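# Padlock Questions We Hear Most at Pondivham

Thank you for stopping by! Philomena Scanlon started this page because the same few questions kept landing on the front counter, and she likes to answer them properly -- with a cup of tea going, if the shop is quiet.

## Do I need the key to close my padlock?

That depends on the lock, I'm afraid. Many small ones simply snap shut, so you press the shackle down until it clicks and give it a good tug. Others hold on to the key until you've turned it back, and those are a blessing for anyone who tends to lock the key inside the shed (I have done this myself, more than once). 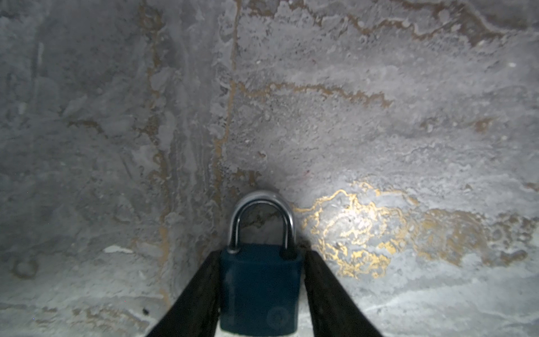

If yours won't click, please don't hammer it. Check that the free leg lines up with its hole, blow out any grit, and try again with a little dry graphite.

## The key goes in but won't turn. What now?

Hold the body steady with your other hand first. A padlock hanging from a ring likes to tilt and swing as you push on the key, and it's very easy to end up twisting the whole lock instead of the cylinder. Make sure the key is all the way in, then turn gently. A bent key should be retired and a fresh one cut.
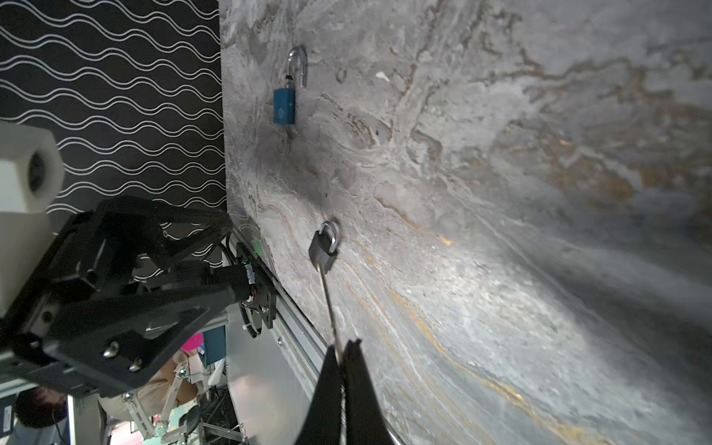 ## Can you make me a spare?

Happily! Bring the key you have, and the padlock too if you can manage it, so we can try the new one before you head home. Two spares is what I'd suggest -- one for a neighbor and one for a drawer you'll remember. Kazue Okabe does our cutting and is very patient with worn old keys.

## How should I store a lock I'm not using?

Keep it somewhere dry, closed, with its key tied on by a bit of string. Ours get a paper tag as well, and if you've left one with us for repair, please quote the tag number (3086, say) when you call.
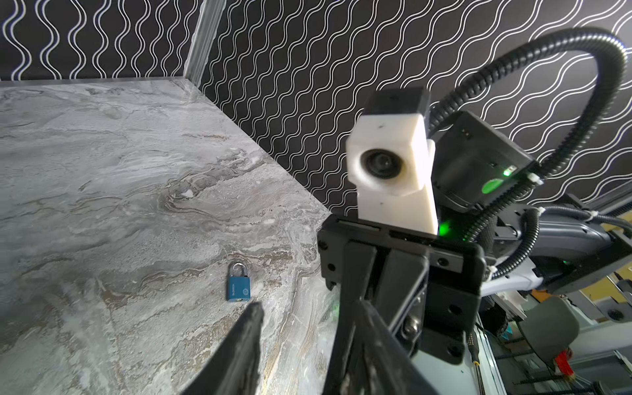

*Small blue padlock with a silver shackle.*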